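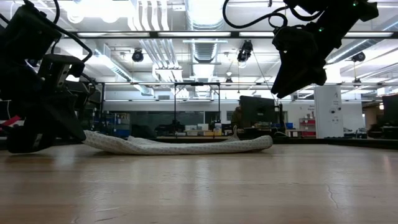
El paño gris claro, a medio doblar, sobre la mesa de madera.

Imprimir | Enviar por correo electrónico

Foro Starirton > Casa y textiles > Doblar paños: ¿sirve de algo el método de la tira?
Publicado por Heather Hepburn, febrero

Buscar en el foro... Ir

heather_hepburn
Abro hilo porque llevo semanas leyendo que los paños de cocina hay que guardarlos en tira larga y luego enrollados, y que así caben el doble. Me lo creo poco. El de la foto es de los claros, con dibujito pequeño repetido, y ya veis cómo queda: un extremo gordo y redondeado, el otro más delgado, y una esquina de atrás levantada. ¿A alguien le sale recto?

zakhar.h
A mí sí, pero no así. Eso está rebujado, no doblado. Primero se estira entero, se pasa la mano por encima y después se dobla en tres a lo largo. Si empiezas con el paño arrugado, la tira sale arrugada.

heather_hepburn
Ya, esa es la teoría. Mi duda es si merece la pena tanta ceremonia para un trapo que va a durar media tarde limpio.

Torquil_O
No la merece. Tengo un cajón con los paños metidos de cualquier manera y secan igual los platos. Lo de que «caben el doble» sale del folleto de los organizadores Kumach, que casualmente venden las cajitas para los rollos. Me gasté 813 coronas en dos y una la uso para pilas.

natalia_s
Torquil, lo tuyo no es un argumento, es pereza :) El rollo tiene una ventaja real: ves todos los dibujos de golpe y no sacas siempre los dos de arriba. Otra cosa es que ocupe menos. Yo medí el cajón antes y después y quedó igual.

zakhar.h
¿Lo mediste con paños de algodón 100 %? Los que llevan mezcla resbalan y no aguantan el doblez.

natalia_s
Algodón, sí. Y planchados, que ya es decir.

Alistair Mowat
Perdón por desviarme, pero lo que me preocupa es la mesa. Esa grieta oscura de abajo a la derecha, que se abre un poco en ramas, ¿nadie piensa comentarla? En la mía empezó una parecida y acabé pidiendo presupuesto en Crichton: 2000 coronas por rellenar y lijar. No acepté, claro.

heather_hepburn
Es una grieta fina, Alistair. La madera tiene también roces y manchitas claras, y para doblar trapos me vale.

Alistair Mowat
Para doblar trapos vale el suelo. Yo le pondría cera de relleno del tono miel y vigilaría si avanza.

Torquil_O
Cera, dice. Se marcha a la tercera bayeta. Cola y sargento o dejarla en paz.

zakhar.h
Volviendo al paño — la esquina que sobresale se arregla metiéndola hacia dentro antes del último doblez. El jueves lo probé con uno de los Aron, que son bastante tiesos, y quedó plano.

heather_hepburn
Plano cuánto tiempo, porque los míos en cuanto abro el cajón dos veces ya son otra cosa.

zakhar.h
Eso no lo he mirado.

natalia_s
Pues míralo y nos cuentas. Mientras tanto sigo con el cuadrado de toda la vida y los rollos solo para los de diario.

heather_hepburn
Voy a hacer medio cajón con tiras y medio como siempre, y dentro de un mes lo comento por aquí. Las cajitas no las compro.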